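How do I keep shampoo from leaking in a checked bag?

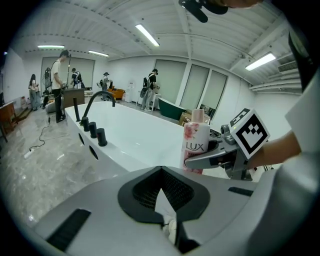 Flying out of Furdale on 19th November and I'm already dreading the unpacking. Last trip I opened my suitcase and half my sweaters were slimy – never again! I'm gone 16 days and I don't want to buy everything new when I land. The shampoo I want to bring is the LUX one with the pale pink cap and the flowers on the label, and I'd like to take the whole bottle if I can. Is there a trick to it, or should I give in and get travel bottles?
furdale_flyer

Take the cap off, lay a square of plastic wrap over the opening, put the cap back on and tape it down. Then into a zip bag, and squeeze the air out of the bag before you close it. I've done it this way for 7 years and had one leak, and the bag caught all of it. Put it in the middle of the suitcase with socks packed around it – not by the wheels, where everything gets banged up.
packs_too_much

just buy shampoo there
Lomby53

Travel bottles leak too, in my experience, so I'd stick with the big one. Whatever you do, don't fill anything to the very top. I lost a good pair of shoes to conditioner that way back in March.
nirneck_nan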